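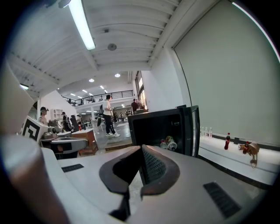 Ingrid Vasko
Study Coordinator, Clemon Hand Tools Group

Work With Us > Take Part > Gripper Comparison
Last updated: Friday, December 26, 2025

We're looking for people to come and spend part of a day with us in January, picking things up and putting them down again with a hand-held gripper, and then telling us at some length what they thought of it. If you have ever grumbled at a can opener or had strong feelings about a pair of kitchen tongs, you are very much the kind of person we'd like to meet!

A little background, for those who haven't been out to see us at Brostadum before. We are comparing two sets of jaws for the same gripper body. One set is called Akyol and is fairly soft, and the other is called Zulitz and is stiffer, with a narrower tip. Our own people have tried both for long enough now that we've all picked a favorite and stopped being any use as judges. In the last round we logged 529 grasps, nearly all of them made by the same few hands, and the results told us more about those hands than about the jaws. So we need fresh ones.

You would work at the long white counter, moving drinks in and out of the black appliance that stands at the end of it. Cans lying on their side are the hard part (they roll, and the door gets in the way of your elbow), and clear plastic bottles are harder than you'd think for the camera. You hold the gripper yourself the whole time. It records what it sees and how the fingers move, and later on we try the same motions on an arm to find out which set of jaws carries over better.

What a visit looks like

Plan on half a day. We begin with coffee and a short practice, and please don't worry if the practice goes badly, it does for most people and we don't keep it. After that you do eight short rounds, four with each set of jaws, and we won't tell you which set you're using until you're done. There's a proper break in the middle and you can ask for another any time you like. At the end we sit down together and talk it over – this is the part I enjoy most, so come with opinions.

Who can take part

Anyone 18 or older who can stand comfortably for a while and hold a tool in one hand. Left-handed people are especially welcome, as are people with small hands, large hands, or a bit of stiffness in the fingers. You don't need to know a thing about robots. If you've already used either set of jaws with us, I'm afraid we can't take you this time, but do stay on the mailing list.

We have 40 places. Each participant is paid $71 for the visit, and we cover bus or train fare if you hang on to your ticket. Lunch is on us.

A few practical notes. The hall is big and open, and other people will be going about their work while you do yours, so bring a sweater and expect some noise. Short or rolled-up sleeves are best. The gripper's camera may pick up your hands and now and then your voice, and we'll go through the consent form with you before anything is switched on. You're free to stop at any point and you'll still be paid.

To sign up, use the Apply link and tell us which hand you write with, which mornings or afternoons suit you, and whether there's anything you can't eat. I read every message myself and will write back with a time, or with a question or two first if something isn't clear.

About Projects Take Part Apply Directions Contact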